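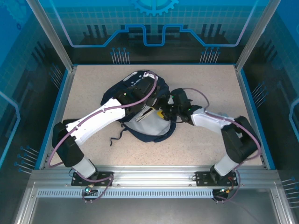
How to Pack a School Backpack

A backpack looks like a simple bag, but it has a job to do. It has to hold your things, keep them from getting bent, and sit on your back without hurting. How well it does all that depends a lot on how you pack it.

Why does an empty bag flop?

Most school backpacks are made of cloth. Cloth bends easily, so a bag with nothing in it folds over and crumples. It gets its shape from the things you put inside. Books are good for this. They are flat and stiff, and they hold the cloth up like a wall.

To start packing, lay the bag on a table or stand it on the floor and pull the top wide open. If the sides keep falling in, hold one side with each hand and ask someone else to put in the first book.

What goes in first?

Heavy things go in first, on the side that touches your back. Your back carries a weight more easily when the weight is close to it. Try this with one big book. Hold it against your chest, then hold it out with straight arms. The book weighs the same both times, but it feels heavier far away.

Next come the thinner books and folders. Small things such as pencils, erasers and keys go in the front pocket, if your bag has one.

Looking after the books

Books with soft covers need some care. The corners bend first, and a bent corner soon turns into a fold. Slide a soft book in between two stiffer ones, with the spine (the edge where the pages are joined) pointing down. Close the book all the way before it goes in. If a pencil is stuck inside to mark the page, take it out and use a strip of paper. 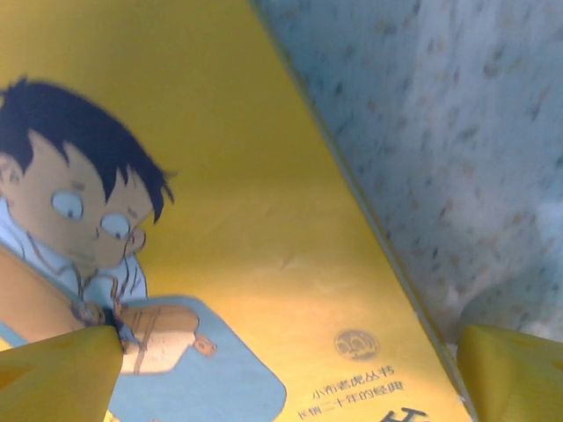
Storybooks are often smaller than schoolbooks, so they can slip down to the bottom of the bag and get squashed. Put them in after the big books and stand them up. Water bottles should be kept away from all of them – a side pocket is the best place.

How heavy is too heavy?

Pick the bag up and put it on. If you have to lean forward to stay steady, something should come out. At Orkville School, Mr. Rodel Dagdag asks his class to empty their bags every Friday. One September a boy named Mostafa Hajji found 13 old worksheets and 19 pencils in his. He had been carrying them back and forth every day.

The straps matter too. Use both of them, and pull them until the bag sits flat against your back. A loose strap can catch on a chair or a door handle, so tuck in the long ends.

At home, take out what you don't need for the next day and hang the bag on a hook.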